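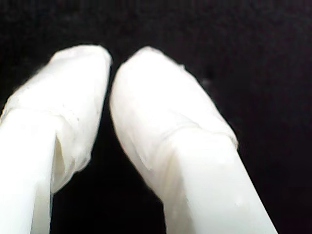

SPEAKER NOTES: What the gripper does to the packing room
Lucero Villca, Saturday session, second slot

Opening (keep it short)

Say who I am. Nine years on the packing line at Prerkirach, then shift lead, now I write the rotas. I don't sell anything. If they want the sales talk, Clorkar has a table in the hall and free pens.

I was asked to speak on "how automation frees people for better work." Read that title out loud. Pause. I have been waiting since July to meet the better work.

The fingers

Leave the first slide up while I talk. White fingers, wrapped at the tips. Ask the room who they think does the wrapping. Let them guess.

Wrapping is a job now. It has no line on the rota. At our place it falls to whoever stands closest when the arm stops, and that is usually the newest person. When I asked which budget it came under I got sent to three offices and then back to the first one.

The brochure said no consumables. Hold up the brochure.

The numbers I was given

The plan was 595 packs an hour. That is what the managers saw in the demo and what they signed for. My own tally sheet from a normal Tuesday shift says 264. Someone will ask if that was a bad day. It was the day I had a free pencil. I have asked for the machine's own log twice and would be glad to be proved wrong.

Don't get drawn into cycle times here. Last time I lost ten minutes to one man in the second row.

What changed for people

Four packers came off the line. None were fired, and I should say so clearly, it matters. Two went to Buenaventura, our other site, and that adds roughly 4 hours a week of driving for each of them. One took nights. One stayed and minds the arm.

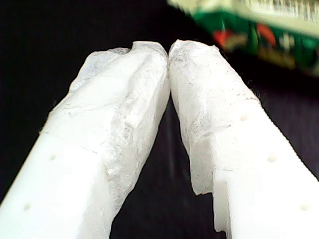 The one who stayed used to talk all day. Packing is boring but you do it next to somebody. Now she stands by herself at the cell and listens for the stop tone. She told me her feet hurt less and the day is longer. I believe both parts.

Also her pay grade. She resets the arm, replaces the wrap, clears jams, and writes up the faults. On paper she is still a packer. We have raised it. "Under review."

Be fair

There are things I would keep. Wrists: fewer people in my office with sore ones. The heavy cases at the end of the belt, please, let the machine have all of those. The Bririk software is fine, I have used worse.

What I don't accept is the way it gets counted. Hours saved go on a chart. Hours spent wrapping, waiting and driving don't go anywhere.

Asks (slow down, people write these down)

Before you sign, get the rate from a floor like yours, over a full week.

Put every small task around the machine on the rota, with a name and minutes.

Settle the new grade first. Afterward is too late, ask me how I know.

Let the packers see the demo. Ours spotted the trouble with soft packs before lunch, on a day no manager was in the room.

Questions

If Clorkar's people are in the audience, offer them the microphone early. If someone asks whether I would send it back: no, but I would have paid less and asked more. Handout is by the door, tally sheet on the reverse.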